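Gallska all-sky camera and cloud sensor – progress report no. 2
To: Meron Shiferaw, Nigatu small grants
11/07/2024

Short one this time, sorry. Full accounts follow in December with the final claim.

Where we are

Camera housing is up on the Drudcombe roof, north side of the dome. Dome heater works. First dome scratched on delivery, supplier swapped it without charge. Cloud sensor (the infrared one) is mounted next to it but not yet logging through the night, see below.

Of the 32 clear or part clear nights since the last report we have usable camera frames from 17. Most of the losses were early on – the capture program kept hanging when the moon came up and the exposure time dropped. Trilik scheduler has been patched and it has run without a hang for 12 nights now. Still watching it.

Star matching is good down to 25 degrees or so above the horizon. Below that the town glow wins and I don't think we will fix it with this lens. Suggest we drop the low altitude target from the plan, would like your OK on that in writing.

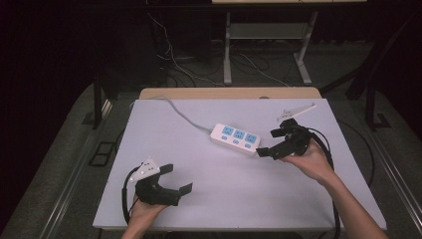 White power strip with three switched sockets, on the board.

Cloud sensor

Reads sky temperature fine on the bench. On the roof it drifts as the case cools after sunset, so a thin haze can look like clear sky for the first hour. Have added a second thermometer inside the case and am fitting a correction. Need more cloudy evenings for that, never thought I would ask for those. Also the serial cable run is too long and we get garbage characters. Shorter cable and a small converter box orderd.

Calibration against the eye estimates in the observing log: started, not finished. Handwriting is a problem for the older pages. Will use only the pages from this season.

Money

80 percent of the equipment line is spent. Nothing over. The converter box comes out of the same line and leaves a bit for a spare fan. Travel untouched so far, may ask to move part of it to storage disks as the raw frames are piling up faster than planned. 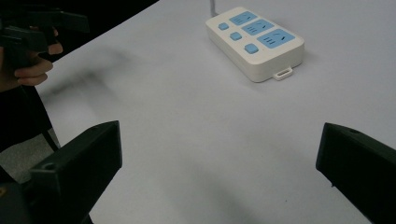

Power strip, sockets and push buttons.

Next

Cable and converter in. Sensor logging every night, same clock as the camera. Correction fitted and checked. Then the public sky page – one current frame, one clear/cloudy line, last night's time lapse. Draft page exists but its ugly and slow on a phone.

Risks: weather on the roof days, and the dome seal. Found some damp on the inside of the housing after the heavy rain, resealed and put in fresh drying packs. If it comes back we will have to bring the whole unit down and lose a week.

Need from you: OK on the low altitude target, and yes or no on moving travel money. Email is fine.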